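Field Technician, Hand-Held Gripper Kits (fixed term)

Company: Clusorico
Site: Romodden, ground floor test room
Reports to: Ottilie Prantl, Hardware Support
Hours: 2 days per week, extension possible
Reference: 777

Clusorico rents out the Biwott hand-held gripper kit to companies that record manual tasks for robot training. Nearly 80 kits are out with customers at any time. Each one comes back to Romodden for inspection, pad replacement and recalibration before it goes out again. We are looking for a technician to take over the return bench and to help customers by phone during set-up.

Duties

Inspect returned grippers for play in the jaw, worn finger pads and damaged housings.
Replace pads and log the part number against the kit.
Set out printed markers and run the tracking check.
Record short test sessions and compare them with the reference set.
Pack kits for dispatch and keep the spares list up to date.
Answer set-up queries from customers, mostly on network and tracking faults.

Requirements

Experience in repairing small mechanical or electronic equipment.
Able to follow a written test procedure and report deviations from it.
Basic Linux command line.
Able to hold and operate a gripper of 600 g for repeated short sessions.
Clear written English. German is useful but not required.

Work is done standing at the bench or moving about the test room, with a colleague at the laptop. Test recordings are stored on our own server and faces are blurred before any file is shared.
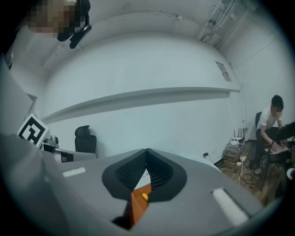
Test room with gripper in the foreground, printed marker to the left and laptop station to the right.

Training on the kit is given by Arben Ristić in the first weeks. The tracking software is supplied by Wokeo and no prior knowledge of it is expected.

To apply, send a CV and a short note on a repair you have carried out to Ottilie Prantl, quoting the reference. Applications close on Fri 26 March. Interviews are held on site and include a practical pad change.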